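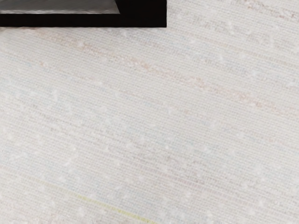 From: Orsolya Lakatos
To: Lunovside household list
Date: January 2, 2021
Subject: Re: Felted wool shrinking unevenly

Etelka Illés wrote:

> I finished the Brudiler vest pattern before the holidays and put it
> through the washer to felt it. The body came out close to what the
> pattern calls for, but the two front bands hardly shrank at all. Now
> they hang lower than the rest and ripple. Same yarn throughout (Gereo,
> the heavier one, in undyed and in dark green). The bands are the undyed.
>
> I ran it through the hot cycle 3 times with a pair of old jeans. Should
> I keep going, or will that ruin the body? I would rather not take the
> bands off, as I sewed them on with small stitches and wove in every end.
>
> Also, does anyone block these flat or on a form?
>
> Etelka

Etelka,

Don't put the whole vest through again. The body is where you want it, and another hot cycle will take it past that point. You can't get it back once it goes.

I'd check the yarn first. Undyed and dyed wool from the same maker often felt at different rates. Dyeing means heat, and heat can start the process before you ever knit with it. Some white wools are also bleached, and in my experience bleached wool felts badly or not at all. If you have any left over, knit a small square of the undyed and rub it by hand in hot soapy water for a few minutes. If it starts to go fuzzy and the stitches close up, the bands can still be saved. If it stays as it was, they can't, and you'll have to take them off or live with them.

If the square felts, do the bands by hand:

Baste the body up out of the way with cotton thread, or roll it and tie it inside a plastic bag. Leave only the bands out.

Fill a dishpan with water as hot as your gloves allow. Add a small squirt of dish soap. Too much soap makes a cushion and the fibers slide past each other.

Work one band at a time against a ridged surface. I use an old washboard but a sheet of bubble wrap does nearly as well. Rub along the length of the band, since it's the length you want to lose. Rubbing across it will mostly take up the width.

Stop every few minutes and lay the band against the body to compare. It goes slowly at first and then fairly fast. My last pair took 40 minutes, and most of the change came at the end.

Rinse in cool water with a spoonful of vinegar. Roll in a towel and press. Don't wring.

On the jeans: one pair is fine for a vest that size, but they should be old enough that they've stopped giving off dye. With undyed wool I use a canvas bag instead, or a couple of tennis balls. Towels shed, and the lint gets felted right into the surface and has to be picked out with tweezers.

As for blocking, I do vests flat. A form is better for hats and bags. Pin the front edges first, straight down, with the pins no farther apart than your thumb, then the hem, then the armholes. Leave the shoulders for last and pat them into place without pins. Let it dry all the way through before you move it. In winter that can be three days in my house. Turn it once, after the top side feels dry.

If there is still a slight ripple in the bands after that, steam it. Hold the iron just above a damp cloth and let the steam do the work, then flatten with your hand and leave it until it cools.

One more thing about that pattern. The printed version has the bands picked up along the edge at one stitch per row, which is too many for a garment that will be felted. I had the same trouble with the Kamel jacket in June. I ripped the bands out and picked up 3 stitches for every 4 rows, and they lay flat. If you do end up replacing yours, I'd start there. I have 100 grams of the undyed left over and can mail it to you if you're short.

Let us know what the test square does.

Orsolya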